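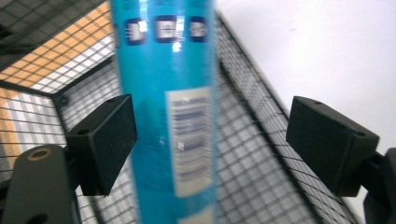
Page 61

Comparing Finger Pads on the Hand-Held Gripper

By now you have the Plerka gripper put together and both sets of pads out of their bags, so this is the fun part! We like to start people off with a tall, smooth container and a wire-mesh basket, because a glossy curved side will show you the difference between two pads faster than anything else we have tried. Munther Darwish, who wrote the first version of this chapter, did the whole thing on his kitchen counter, and you are welcome to do the same.

1. Fit the black block pads first. Tighten each screw until it is snug, then stop.

2. Start the Vetska recorder and check that both pads show in the camera view with the fingers wide open.

3. Stand the container upright in the basket. Bring the gripper in with one pad on either side, and try to keep the pads level with each other.

4. Close slowly. One pad will often touch before the other - that is fine, just shift your wrist a little until both are touching.

5. Lift clear of the rim, hold for a slow breath, and set the container back down.

6. Repeat for up to 40 lifts, then switch to the Buleo soft pads and do the same number again.

Note: Quick moves will smear the print on a label in your recording. If you plan to use the label for tracking, slow down on the approach and save the clip under a new name.

Caution: Keep the fingertips of your free hand out of the basket while the pads are closing. Mesh edges can be sharp, too, and they will scratch the camera cover if you swing in low.

When both sets are done, turn to page 96 for the score sheet.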